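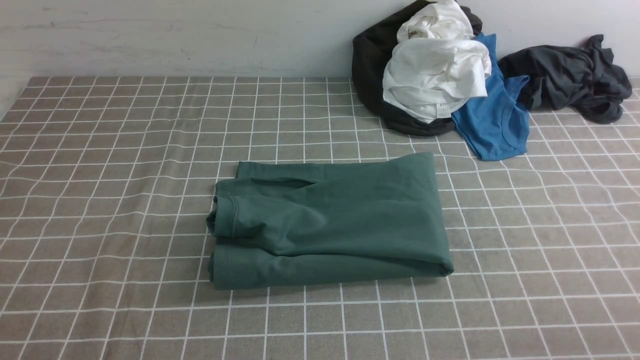 Folded green garment on a grid-patterned cloth.

3 February 2019
By Hendriks

4. Fitting the power supply and drive in the Driltham case

Read this section through before you start. The Driltham is a small case, and parts that go in out of order usually have to come out again. The motherboard, processor and memory should already be installed as described in section 3.

Caution: Switch off the power supply and unplug it from the wall. Touch bare metal on the case before handling any part.

4.1 Power supply

1. Lay the case on its left side with the rear panel facing you.
2. Remove the 3 screws holding the bracket and lift the bracket out.
3. Connect the 24-pin and processor cables to the power supply before it goes in. The sockets can't be reached afterward.
4. Slide the power supply in with the fan facing the side vent.
5. Refit the bracket. Tighten the screws by hand first, then a quarter turn with the driver.

Note: Cases sold before December have a shorter bracket. It fits the Prinitz 468 supply but not the longer models.

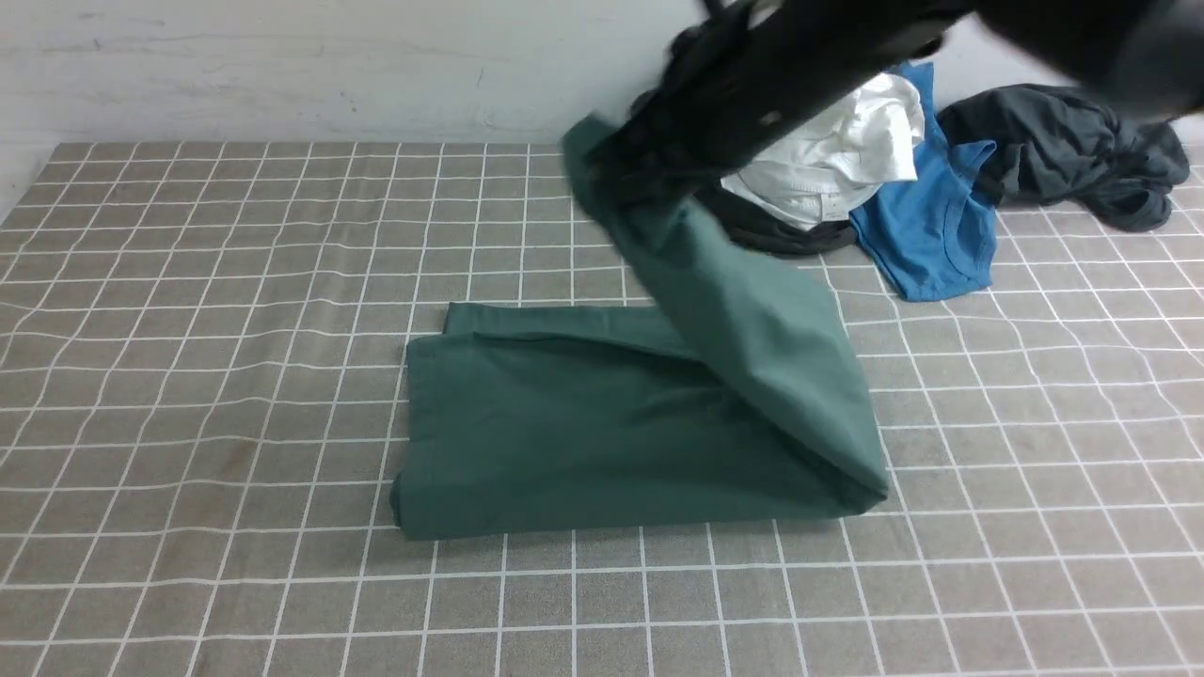
4.2 Solid-state drive

1. Slide the drive into the tray behind the front panel, label side up.
2. Fasten it with the short screws from the bag marked B. Longer screws can damage the drive.
3. Plug in the data cable, then the power cable. Both connectors are keyed and go in one way only.
4. Route the cables along the floor of the case, away from the processor fan.

4.3 Cable check

Leave a gap between the cables and the graphics card – a hand's width is too much to ask in this case, but nothing should touch the fan blades. Turn each fan with a fingertip. If it catches, move the cable and tie it down again.

4.4 First start

1. Plug in the monitor and keyboard, then the power cord.
2. Set the rear switch to I and press the front button.
3. Open the Plullov fan utility from the setup screen and choose Quiet. The fans stay at their lowest speed until the processor reaches 60 °C and run at full speed from 75 °C.
4. Save and restart.

Caution: If the fans don't turn and no light comes on, switch off at the rear and unplug the cord before opening the case. Check the 24-pin cable first – it works loose when the bracket is refitted.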